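Home | Workshops | Galleries | Surfaces and fittings | Hire | Contact

Bench tops and work surfaces: the gridded table

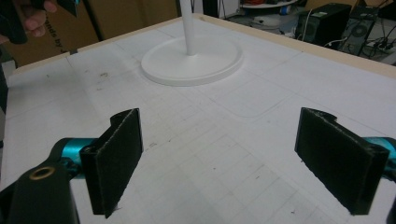
White top with faint grey grid, light beige wooden border, lamp base towards the back.

The Ritton workroom has been refitted in stages, and this gallery covers the table tops. Only one of them is shown with a picture so far. The remaining entries are given as text and will be filled in as the surfaces are finished. Notes are by Konrad Kozłowski, with corrections from Janelle Sarmiento, who uses the tables more than anyone else.

Table 1 – gridded top

The surface is white and ruled with a faint grey grid of straight lines, which gives rows of small rectangles over the working area. The grid is meant for lining things up by eye. It should not be used for measuring. For any cut that matters, use a steel rule and mark from one edge only.

The border is light beige wood and stands slightly proud of the white surface, so that it forms a narrow raised rim. Small parts that roll tend to stop against it. The drawback is that a long straight edge cannot lie flat across the table and over the side. Work longer than the top should go to Table 3.

There are small dark specks and smudges on the white, and a faint raised outline in the shape of a rounded rectangle. The outline can interfere with thin paper and card. Keep tracing and fine pen work clear of it.

Cleaning: damp cloth, mild soap, dry at once. No scouring pads. Solvent should be tried on a corner first, and not used near the wood.

Table 1 – lamp

The base is a flat round disc with a slightly raised rim, and a slender white pole rises from the middle of it. It stands near the back centre of the table. This is the preferred position for general work, as it leaves the front of the surface free. For left-handed users it may be moved to the right, and the other way about.

A free-standing base was chosen over a clamp. Uwe Nolte tested a clamp on an offcut of the border and it left a dent after one afternoon. The disc takes up more room but does no damage. Lift it when moving it, please – do not drag.

Table 2 – plain top (no picture yet)

Same height as Table 1, without a grid. Sealed in November with two coats of Nelter clear finish, then rubbed down by hand. The second coat went on too soon at one end and has a slight drag mark, left as it is. Suitable for glue work if a sheet is put down first.

Table 3 – long top (no picture yet)

No rim on the two short sides, so long lengths can overhang. Maximum overhang is a third of the length of the piece unless it is supported. Trestles are kept under the window. The top is screwed down at 12 points and the screws should be checked each term. Bindu Iyer keeps the list.

Table 4 – cutting top (in progress)

To be fitted with a replaceable sheet, held by strips along the front and back. The first set of strips came from Okoro and was cut 3 mm short. A second set is on order. Until it arrives, cutting is done on loose mats on Table 2.

General notes

Lamps are switched off at the wall when the room closes. Parcels and boxes may be stacked behind the tables, provided that the route to the door stays clear. Labels on stored boxes should face outwards where possible, with the contents written on the short side as well.

Pencil marks on white surfaces come off with a soft eraser. Ballpoint does not come off completely and should be kept away from Table 1. Felt pen depends on the make; some lift with soap, others stain within the hour.

Anyone who wants the cutting plan for the wooden border can ask Chrysanthi Bakalis for a copy. It is drawn at half size over two sheets and includes the corner joints. The drawing shows the rim slightly higher than it was built, so take the height from the table and everything else from the plan.

Filed under: Galleries / Surfaces and fittings / Tables

Contact the workroom | © Ritton Workroom | Back to top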